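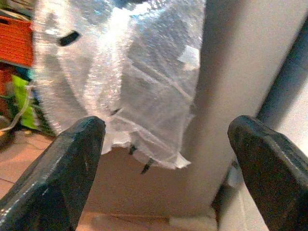 Large item in bubble wrap

About Caron of Gurthorpe

Caron is a removals and storage company serving households, schools and small businesses in Gurthorpe and the surrounding villages. The firm was founded in 1868 as a carrier between the railway goods yard and the market, and it has traded from the same side of Flirkon Street ever since. The original stables were taken down when the company changed over to motor vans, but the weighing office still stands and is used as our reception.

The company remained a carrier for its first decades. Furniture was moved only when a regular customer asked for it, usually at the quarter days, when farm tenancies changed hands. By the time the goods yard closed, household removals made up nearly all of the work, and the directors of the day gave up parcels altogether. Storage followed when the former Numon seed warehouse came up for sale. It now holds 232 private rooms on two floors, each with its own lock and its own inventory.

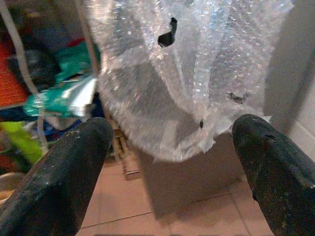 Gurthorpe, 7 October 2019

The company today employs 95 people, including drivers, packers, surveyors and office staff. All new packers complete five weeks of training under an experienced crew leader before they work in a customer's home. Training covers the wrapping of glass, china and pictures, safe lifting, the protection of floors and door frames, and the correct way to write an inventory. Refresher courses are held each July.

Every removal begins with a visit from a surveyor, who will agree with the customer which items are to be packed by us and which by the household. A written quotation is sent after the visit. It states the number of crew, the vehicle to be used and any charge for parking or for waiting at the new address. The price is not altered unless the customer changes the work.
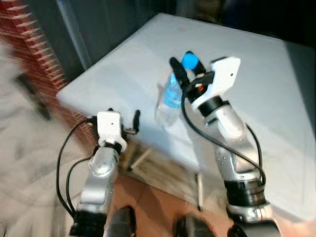 Thierry Tessier wrote to us after moving his late mother's belongings into store, and said that what he had valued most was being given time: "The crew let me go through the bureau drawer by drawer before it went on the van, and I was never made to feel that I was holding them up." We are grateful for his permission to print his words.

Complaints are handled by the office manager and are answered in writing. A customer who is not content with the answer may ask for the matter to be reviewed by a director.

Fridges and freezers should be emptied and switched off before the day of the move. Our leaflet on preparing kitchen goods is available from reception and is sent out with every quotation.

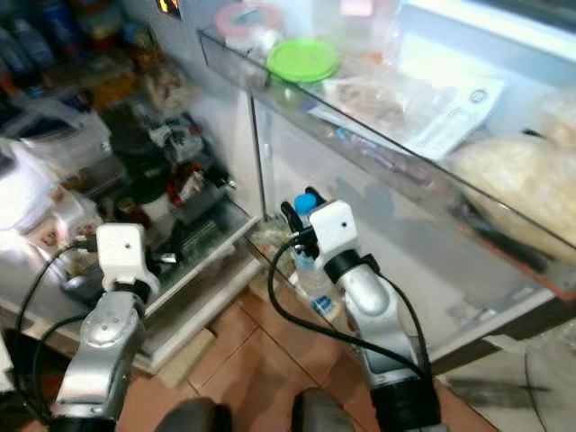 Open refrigerator and a bottle of water

Visitors are welcome at the Flirkon Street office during working hours. Customers wishing to enter a storage room should bring their key and a form of identification.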